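Second cup of coffee, writing this fast before my shift. People keep asking what's going on with the arms at work and I keep giving the short answer. So, long answer.

I do kitchen and dish at the Urnico staff canteen in Distedstead. Six years in January. The arms are in the side room and I'm one of the people on the rota to sit with them. 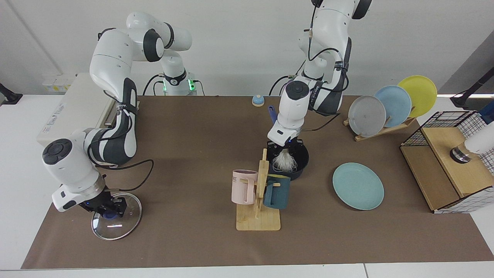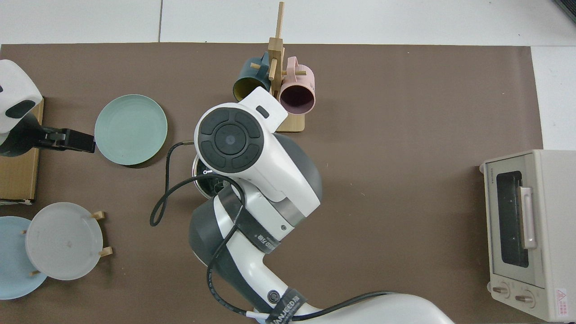
The project is called Suvarna. Don't ask me why. It came down from the Pistbridge office with a slide deck and a free lunch, and the lunch was fine. The idea is that the arms pick up the small stuff. Scrubbing, racking, lids, mugs, putting things where things go. Then if that goes ok they get moved closer to the real line next year. Maybe. The date has moved twice.

What they said in the meeting: no job losses. What they didn't say: no hours losses. I noticed. So did everyone on the evening side, where the hours are already thin. I asked about it and got "we'll circle back," and we have not circled back.

Ok so what has changed so far, for real, on a normal day.

My hands. This is the big one and it has nothing to do with the arms being good at washing. They aren't, yet. But the two mornings I'm in the side room I'm not in hot water, and the cracks on my knuckles are closing up for the first time in I don't know how long. My daughter noticed before I did.

My back, opposite. Side room has an office chair somebody got rid of for a reason. You sit, you watch, you get up, you put everything back to the start, you sit. Sounds easy. By eleven I'm stiff as a board.

The boredom is a diffrent kind too. On the line you're bored but busy, the radio's on, somebody's telling a story. In there it's quiet. You can't really read because you're supposed to be watching. You can't chat because there's just you and whoever is at the laptop, and they've got headphones on half the time.

And the form. Every try gets a line. Did it do the thing, yes or no, and then a box for what went wrong. We did 203 lines one week when the target was 200 and somebody sent an email with confetti in it. The total on the whiteboard when I left yesterday was 779. The goal is 2000. I did the math on how many of my mornings that is and then wished I hadn't.

The box for what went wrong is where I've ended up being useful. The engineers write things like "grasp failure." I write "you can't get hold of a plate there when it's flat on a mat, get it by the rim or lift one side first." Anybody who's ever bussed a table knows that. They started reading mine out loud. Then they started asking before instead of after, which I'll admit felt good. Nobody from Pistbridge has ever asked me how to do anything before.

So here's where I get grumpy. If what I know is worth that much, what's it worth? Because my pay is the same in the side room as it is on the line. Same rate, same code on the slip. One of the others asked if there'd be a training rate, because training is what it is, we're showing a machine how to do our jobs in very small pieces. She was told it counts as "light duties." Light! Ok.

I don't hate the arms. I want to say that because my brother in law thinks I should. There's something kind of nice about watching one take its time over a lid. It's careful in a way we never get to be at half past twelve with the trays stacking up. I catch myself rooting for it. Come on. Come on. Then it goes wrong and I write my line.

But I also catch myself doing the other math. There are jobs in that kitchen that are nothing but the small stuff. That's where I started. No English test, no certificate, somebody hands you an apron and you're earning that same afternoon. Half the people I work with came in by that door. If the small stuff goes, what's the door? I put that in the feedback survey, in capitals. Got an automatic thank you.

Things I'd ask for if they asked:

A proper chair.
A pay code that isn't light duties.
Put the side room on the rota for everybody, evening people too, so it isn't just the morning crew who get a rest for their hands.
Tell us the hours plan in writing. Even if it's bad.
Radio.

One more and then I have to run, the bus is at ten past. The new kid on the line asked me if he should bother learning the big machine, the rack washer, or if there's no point now. I told him learn it. Learn the loading, learn to clean the filters, learn what the noise means when it's about to jam. I stand by that. But it took me a second to answer and he saw it take me a second.

Will write more when the whiteboard gets to a thousand or when I get the chair, whichever's first. Comments are open, be nice, and if you work somewhere that's already been thru this please tell me what happened with your hours.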